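4章 株価アラートと逆指値注文の設定

この章では、取引アプリZuvaで保有銘柄の株価アラートを登録し、続けて逆指値の売り注文を出すまでの手順を説明します。口座の開設と本人確認が済んでいない場合は、先に2章の作業を終えてください。画面の名称はスマートフォン版のものです。タブレット版では、メニューが画面の左側に常に表示されます。

4.1 設定を始める前に

次の項目を確認します。

・Koseck証券の取引口座と、Zuvaのログイン用IDが連携済みであること
・取引パスワードを登録していること(ログイン用のパスワードとは別のものです)
・端末の通知設定で、Zuvaの通知が許可されていること
・アラートの対象にする銘柄が「保有銘柄」または「ウォッチリスト」に入っていること

連携の状態は、「メニュー」→「口座情報」→「接続先」で確認できます。「接続中」と出ていれば、そのまま次へ進みます。「要再認証」と出ている場合は、画面下の「再認証する」を押し、登録済みのメールアドレスに届く確認コードを入力してください。

注記:家族で同じ端末を使っている場合、通知は最後にログインした人の設定に従います。利用者を切り替えるときは、必ず一度ログアウトしてください。

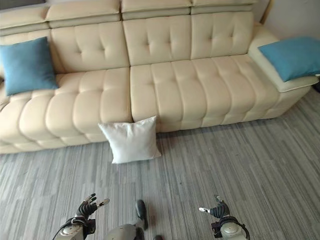 通知音は初期設定ではオフになっています。音を鳴らす場合は、「メニュー」→「通知」→「音と振動」を開き、「アラート」と「約定」のそれぞれをオンにします。約定の通知だけを鳴らし、アラートは画面表示のみにすることもできます。値動きの大きい銘柄を多く登録しているときは、後者の設定のほうが扱いやすくなります。

4.2 株価アラートを登録する

1. ホーム画面の「保有銘柄」を押します。
2. 一覧から銘柄を選びます。以下ではDrornbyの株式を88株保有しているものとして進めます。
3. 銘柄画面の右上にあるベルの印を押します。
4. 「条件を追加」を押し、「指定価格以下」を選びます。
5. 価格の欄に669と入力します。単位は円です。小数点以下は、呼値の単位が1円未満の銘柄でのみ入力できます。
6. 「繰り返し」を選びます。「一度だけ」にすると、通知が出た時点で条件は自動的に削除されます。「毎営業日」にすると、条件を満たした営業日ごとに一度ずつ通知が出ます。
7. 「保存」を押します。

保存すると、ベルの印が塗りつぶしに変わります。変わらないときは通信が途中で切れているため、電波の状態を確認してから手順3に戻ってください。

一つの銘柄に登録できる条件は5件までです。上限に達すると「条件を追加」が灰色になり、押せなくなります。不要な条件は、左へ払うと削除ボタンが出ます。

注記:アラートは株価をお知らせする機能であり、注文は出ません。売却まで自動で行うには、4.3の逆指値注文が必要です。

注記:配信される株価は、契約中の料金区分によって遅延することがあります。リアルタイム配信の対象かどうかは、銘柄画面の株価の右に出る「R」の文字で判別できます。「D」と出ているときは遅延配信です。

4.3 逆指値の売り注文を出す

逆指値注文は、株価が指定した価格以下になったときに、売り注文を市場に出す機能です。損失の拡大を抑える目的でよく使われます。

1. 銘柄画面で「売却」を押します。
2. 注文方法の欄を押し、「通常」から「逆指値」に切り替えます。
3. 株数を入力します。「全数」を押すと、売却できる株数がすべて入ります。
4. 発動価格を入力します。現在の株価より高い価格は、売り注文では受け付けられません。
5. 発動後の執行条件を選びます。「成行」は価格を指定せずに売る方法、「指値」は売る価格の下限を決める方法です。
6. 有効期限を選びます。「当日中」「今週中」「期日指定」があります。
7. 「確認画面へ」を押し、銘柄名、株数、発動価格、執行条件を読み直します。
8. 取引パスワードを入力し、「注文する」を押します。
9. 受付番号が表示されたら完了です。

受付番号は「注文照会」からいつでも見られます。状態が「待機中」であれば、発動価格にまだ達していません。「発注済」は市場に注文が出た状態、「約定」は売買が成立した状態です。

注意:執行条件に「成行」を選んだ場合、発動価格より大幅に低い価格で約定することがあります。決算発表の翌朝など、売り注文が集中する場面では特に差が開きます。

注意:執行条件に「指値」を選んだ場合、株価が指値を下回ったまま戻らないと、注文は成立しません。有効期限を過ぎた注文は失効し、翌営業日には引き継がれません。

注意:すでに通常の売り注文を出している株数は、逆指値の対象に含められません。「売却可能数量が不足しています」と出たときは、注文照会で未約定の注文を確認し、必要に応じて取り消してください。

4.4 夜間の受付時間

夜間の予約注文は22時に受付が始まります。それより前に入力した内容は下書きとして保存され、自動では送信されません。受付開始後に「下書き」を開き、改めて「注文する」を押してください。

システム保守の間は、注文の入力、訂正、取消のいずれもできません。保守の予定はホーム画面上部の帯に表示されます。4月は年度替わりの処理があるため、保守の時間が通常より長くなります。期限の迫った注文がある場合は、早めに内容を見直しておいてください。

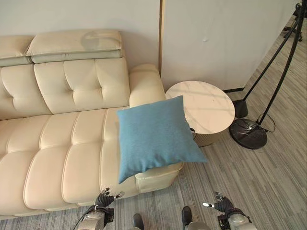
クリーム色の革張りソファ、ヘッドレストと右の肘掛け

4.5 注文の訂正と取消

1. 「メニュー」→「注文照会」を開きます。
2. 対象の注文を押します。
3. 「訂正」または「取消」を選びます。
4. 取引パスワードを入力して確定します。

訂正できるのは発動価格、指値、有効期限です。株数を増やすことはできません。増やすときは、元の注文をいったん取り消し、新しい注文として入力します。株数を減らす場合は訂正で対応できます。

状態が「取消中」のまま変わらないときは、画面を下へ引いて更新します。取消の処理中に約定した場合は、約定が優先されます。

4.6 設定がうまくいかないとき

通知が届かない
端末の省電力設定でZuvaの動作が止められていないか確認します。端末側の「おやすみ」や「集中」の機能が働いている間も、通知は表示されません。

ベルの印が出ない
投資信託と外国債券はアラートの対象外です。国内株式で印が出ないときは、アプリを最新版に更新してください。

取引パスワードを忘れた
「口座情報」→「パスワード」→「取引パスワードの再登録」から手続きします。再登録が完了するまで新しい注文は出せませんが、待機中の注文はそのまま有効です。

株式分割があった
分割の権利落ち日には、待機中の逆指値注文がすべて失効します。アラートの価格も自動では調整されません。4.2の手順に戻り、分割後の株価に合わせて登録し直してください。

配当金の受取方法の変更は5章、取引報告書の保存方法は6章で説明します。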